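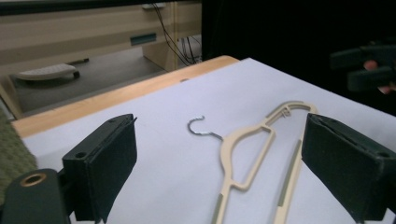

Hanger on white paper.

Spent Saturday going through our office's referral fees. We're a small real estate brokerage and I had never added them all up in one place. A short thread on what I found.

We pay referral fees to three sources: other agents, a relocation company called Pomholm, and an online lead service called Flotby. Each one takes its cut at closing, before the agent split.

The order matters. If the fee comes off the top, the office and the agent both carry it. If it comes out of the agent's side, only the agent does. Our agreements said one thing and our closing sheets said another.

On one closing the difference to the agent was $554. On another it was $355. Both agents had signed off on the sheet. I had too.

Flotby also bills a $400 yearly renewal. It was booked under advertising, so it never showed up next to the fees we paid them at closing.

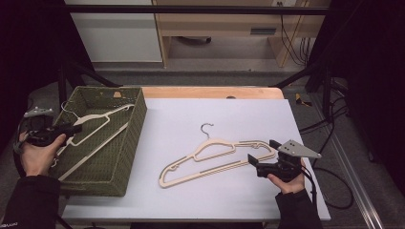

Gangadharan Joseph replied that his office takes every referral fee off the top, whoever brought the lead, and puts the rule on page 2 of the agent agreement. He asked if we had looked at expired referrals too.

We hadn't. I checked last night. The Pomholm agreement stops applying if the client hasn't signed with us in time, and we paid on one that was past the date. I've written to ask for it back.

From June the fee goes on its own line of the closing sheet, with the source and the expiration date next to it. Dumitrescu in our back office is redoing the form.

The two agents get their difference with the next commission check. I called both of them this morning.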